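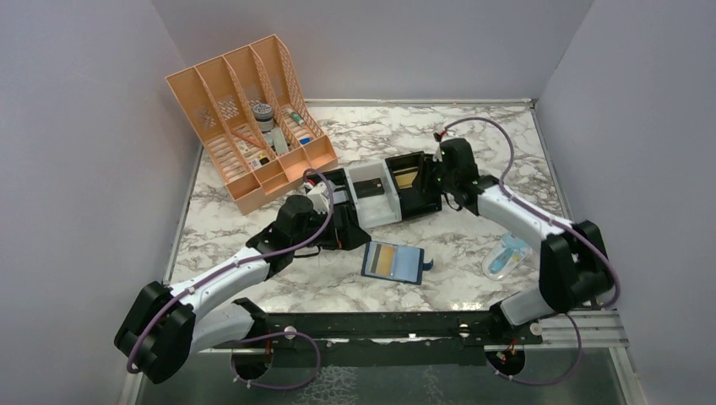 Both arms on the card holder, one gripper at each end.

February, edit room notebook, Skakham short

Started at 9 with the reel 2 assembly. No dialogue in this one, so everything hangs on cut length and room tone. Ran the station sequence straight through and it drags after the suitcase goes down. Took 930 frames out of the platform walk and watched it again. Better, but the look back at the clock now comes too soon. Put a few frames back ahead of it and left it alone.

Foten sent the revised score sketch. The low strings start before the door opens, which gives away who is behind it. Asked for the entry to move to after the close-up. For now I have muted the first bar in the temp mix.

Footsteps: the Helmy stairwell recordings are too bright for the tunnel. Rolled off the top end above 1000 Hz on a copy - muddy, but closer. Would like to record again on concrete with softer shoes.

Title card still undecided. The Arano version is hard to read over the snow shot, so try it on black.

To do: relink the missing takes in reel 2, export a viewing copy with timecode, check whether the letter insert holds long enough to read. I read it twice at the present length, but I know what it says.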